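Das **Holzbrett** gehört zu den ältesten Gegenständen des Haushalts und ist dabei erstaunlich vielseitig geblieben. Als Brett gilt ein flach zugeschnittenes Stück Holz, dessen Breite die Dicke deutlich übertrifft. Es dient als Schneidunterlage, Regalboden, Tischplatte oder Serviergerät, und kaum ein anderer Werkstoff altert in diesen Rollen so schön!

## Holzarten

Für Küche und Möbel werden in Mitteleuropa vor allem Buche, Ahorn, Eiche und Esche verwendet. Ahorn ist hell und dicht, Buche hart und preiswert. Eiche bringt Gerbsäure mit, die sich mit Eisen zu wunderbar tiefen, blauschwarzen Tönen verbindet (ein alter Trick der Beizer).

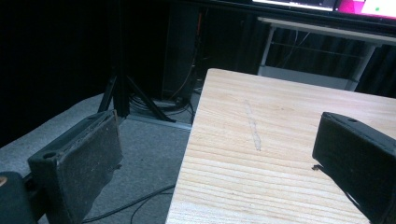
Entscheidend ist auch der Zuschnitt. Beim Fladerschnitt entstehen die bekannten Bögen und Zungen in der Maserung, beim Riftschnitt verlaufen die Jahresringe steil zur Oberfläche, und das Brett arbeitet weniger. Stirnholz zeigt die Fasern von oben; es schont die Klinge und schließt feine Schnitte teilweise wieder. Köche schwören darauf, und man versteht sie sofort, wenn man einmal darauf Kräuter gewiegt hat.

## Oberfläche und Pflege

Rohes Holz wird stufenweise geschliffen. Nach dem ersten Wässern stellen sich die Fasern auf und werden nochmals abgenommen. Die Werkstatt Tremeo arbeitet bei ihren Tischplatten mit Körnung 200 als letztem Gang vor dem Ölen. Geeignet sind Leinöl und Tungöl, die im Holz aushärten, sowie Wachse für einen weichen Glanz. Lack schützt stärker, lässt sich aber schwerer ausbessern.
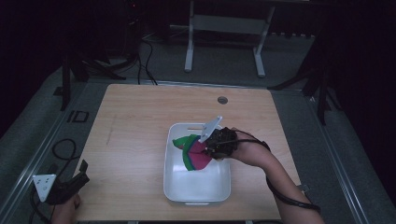
Leichte Kratzer lassen sich auf geölten Flächen örtlich ausschleifen und neu einlassen. Druckstellen heben sich oft mit feuchtem Tuch und Bügeleisen: Der Dampf lässt die gestauchten Fasern quellen, was jedes Mal von Neuem verblüfft. In der Spülmaschine haben Bretter nichts verloren.

## Sammlungen

Die Sammlung Bridora in Tarnar bewahrt 250 historische Küchenbretter, darunter 3 reich gekerbte Mangelbretter. Das Verzeichnis stammt von Ekaette Nwankwo, die auch die Werkzeugspuren auf den Rückseiten erfasst hat.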